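The Arm That Had to Be Told Where It Was

The machine at Fakcombe has one job, which is to pick up white plastic parts and put them together into something resembling a stool. Some mornings it even does.

Sarahí Zepeda has looked after the cell for 3 years, and she spends far more of her day on the wrist than on anything a visitor would call robotics. The fingers come off. The fingers go back on. The camera gets nudged by a sleeve, and the arm spends the next hour reaching with great confidence for a spot beside the part it wants.

So she recalibrates. Every piece carries black-and-white tags, a kind of name badge for furniture, and the arm has to look at them from enough angles to work out where its own hand is. Zepeda runs 125 poses. The manual from Dralommont suggests 400, a number she regards as the opinion of someone paid by the hour.

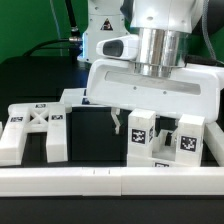

Gumaro Camacho holds that the poses are beside the point, and that most of what gets blamed on calibration is a cable pulling on the wrist when the last joint turns. Leave more slack, he told me, and half the bad mornings go away. Zepeda has left more slack. She puts the improvement down to her poses.

They do agree on the fingers. A slim finger gets into the gaps between parts, and a slim finger bends. You can't see the bend, but the Jeller gauge can, and so can the parts, which start leaving the grip a little crooked. Zepeda swaps the pair at the first sign of trouble, wipes the tags with a dry cloth, and sends the arm to touch a test block at a quarter of its normal speed. It takes almost 90 seconds. She watches all of them with her hand near the stop button.

Then the speed goes back up, the door log gets her initials, and the arm reaches for the first part of the day.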